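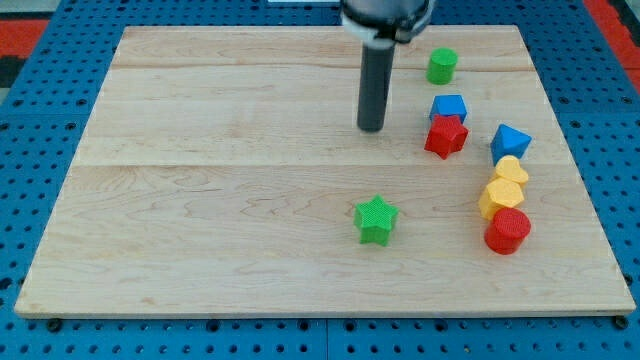
Toltosham Evening School
Wood for People Who Own Too Many Tools
Notes for Week 2: Reading a Board
Hatsue Fukuda

Last week we covered safety, and by the coffee break half of you had put your goggles on your foreheads. Please reread those notes.

Grain

Maple is a pale wood with small pores, and beginners often decide it has no grain because it doesn't shout about it. Tilt the board toward a window and look along it. The lines show you which way the fibers run, and your plane will want to follow them. Go the other way and you get tear-out, the trade's polite word for a mess.

Figure

Grain and figure get mixed up every term. Grain is the direction of the fibers. Figure is the pattern you see on the surface: waves, ripples, curls, the things lumber dealers charge extra for. Wavy figure means the fibers change direction as you go along, so no planing direction is right for the whole board. Take thin cuts with a sharp iron, or give up gracefully and use a scraper. I gave up in June and my work improved.

Seams

A wide panel is usually several strips glued edge to edge. Find the seams before you do anything else. On a good panel they are faint, and you may have to look for the place where a grain line stops and fails to continue next door. Strips often disagree about planing direction. Mark each one with a pencil arrow. In pencil, please. Someone used a marker on the Piątek bench and we all still get to enjoy it.

End grain

Look at the edge where the fibers were cut across. End grain drinks finish like a student at a free bar and usually goes darker than the face. Sand it finer than the rest, or thin the first coat. I take the face to 220 and the end to 300 or so, then stop, whatever the man at Venditz tells you about his paper.

For next week

Bring a maple offcut with at least one seam. Draw the grain direction on every face, all edges included. Read handout 4 on scrapers. The Durnex glue stays in the cupboard until I have seen your arrows.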